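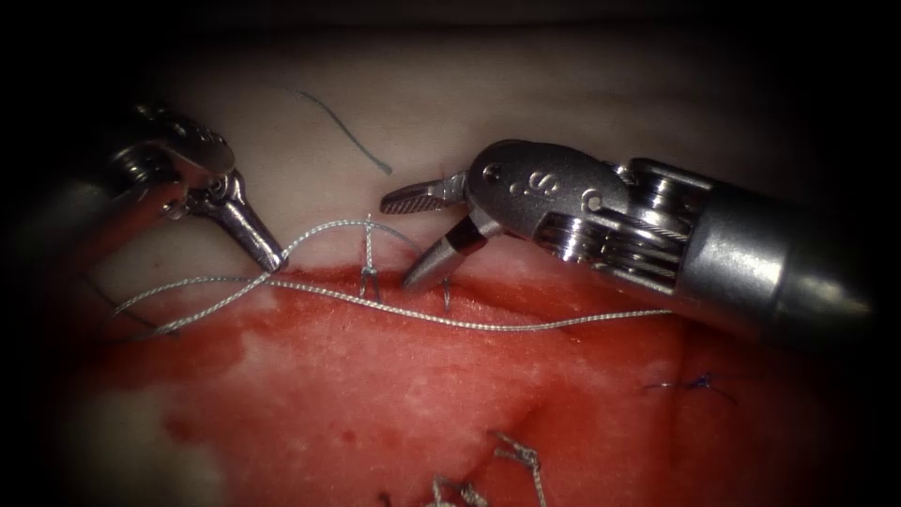 Two instruments and a thread over red tissue.

I have kept a log of my morning prayers since January. It is a plain text file, one line per day, with three fields: start time, minutes, and whether I wrote anything down afterward. I started it after a class at the Brustholm stake building where the teacher asked how often we pray with the expectation of getting an answer. I did not know, so I began to measure.

As of this week the file has 98 lines. A few days are missing from when I was traveling for work. The median length is six minutes. I had guessed fifteen.

The field that has been useful is the last one. On most days I wrote nothing. When I did write, the entry was usually a name or an errand: call this person, return that book, apologize for the remark at dinner. I went in hoping for direction on larger matters, mainly whether to take the transfer to Stevens. The notes on that subject are thin. One reads "wait." Another, from the following week, reads "wait" again, and I can't rule out that I was copying myself. 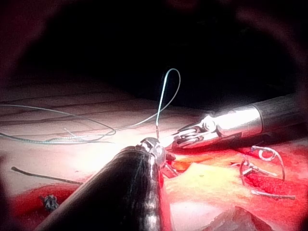

Page last changed: April 2022

Some remarks on method. I tried two arrangements. In the first, I prayed and then read scripture. In the second, I read first and prayed after. I stayed with each for several weeks. Reading first gave me more written notes, and the notes referred to the text more often. It also made me late twice. The sample is one person, and the second stretch overlapped with a quieter season at work, so treat the comparison with care.

Phone in another room: yes. I tested it on the desk, face down, and still picked it up.

I also used the Dostetti app for reminders during the first month. It works as advertised, but the chime put me in the frame of mind of a meeting. I removed it and set a paper card on the nightstand. The card says "listen" and has a coffee ring from before it was a prayer card.

A reader of my older post on fasting asked whether keeping a log turns prayer into a performance. It can. For a stretch in the second month I was stretching the minutes to improve the column, and the notes from those days are poor. I have since stopped recording length. The file now has the date and the note, if there is one.
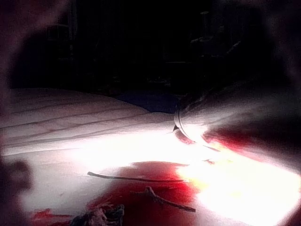
White quilted padding, dark behind.

The transfer is still open. Drirnenlow ward has asked me to teach the lesson on personal revelation next month, and I plan to bring the log, minus the names. I will keep going to line 100 and then read the whole file in one sitting before deciding what else to drop.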